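# Sealing stone benchtops: what the water test tells you
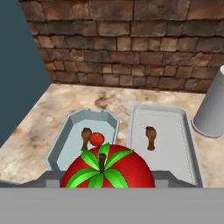
Porosity is the only property that matters when deciding whether a stone benchtop needs sealing, and it varies more within a single quarry than most sales sheets admit. I have now tested offcuts from two suppliers, Bralen and Jurnbridge, along with the bench in my own kitchen, and the spread was wide enough that I no longer trust a schedule based on the calendar. Marble with darker brown veining through a beige and cream ground, like the counter under the two grey trays, should be tested on a vein as well as on the paler ground. The two can behave differently, and a single reading from the cleanest-looking patch will give you false confidence.

## Method

Wipe the surface with a pH-neutral cleaner, rinse, and leave it overnight. Residual moisture ruins the result. I start at 7 am, before anyone needs the kettle.

Put down a teaspoon of tap water at each test point and cover it with an upturned glass to limit evaporation. Check at 4 minutes, then again at half an hour. Blot, don't wipe. A darkened ring at the first check means the sealer is gone or was never there. A ring only at the second check means it is wearing. No colour change means leave it alone.

Repeat with a few drops of cooking oil only if you have an offcut. Oil marks in unsealed marble can be drawn out with a poultice, but it takes days and the result is rarely perfect.

## What I found

The Bralen offcut, honed, darkened at the first check. The Jurnbridge offcut, polished, showed nothing at either check. My own bench passed everywhere except a strip beside the sink, which failed at the second check. That strip gets most of the detergent.

Bindu Arumugam, who fabricated the bench, had told me to expect this. Her view is that dish soap left to dry does more harm to a sealer than cooking does. She also pointed out that sealing has no bearing on etching. Acid reacts with the calcite itself, so lemon juice will dull a sealed marble bench as readily as an unsealed one. I had conflated the two for years.

## Applying the sealer

I used a solvent-based impregnator on the strip only. Flood the area, keep it wet for the dwell time printed on the tin, then remove every trace with a dry cotton cloth. Any left on the surface cures to a haze. I left a smear near the tap and had to soften it with more sealer before it would buff off.

Open the windows. Mine were shut because it was July and the house was cold, and the smell stayed until the following evening.

For larger areas, work in sections small enough to reach without leaning across wet product. Gangadharan Chowdary, two doors down, did his whole island in one pass and spent the afternoon polishing off residue.

## Maintenance

I have dropped the annual reseal. The water test now happens twice a year at the same points, noted in pencil inside the pantry door. The strip by the sink will probably need doing again before the rest of the bench needs anything.

Still to test: the laundry bench, which is granite and has never been sealed as far as I know.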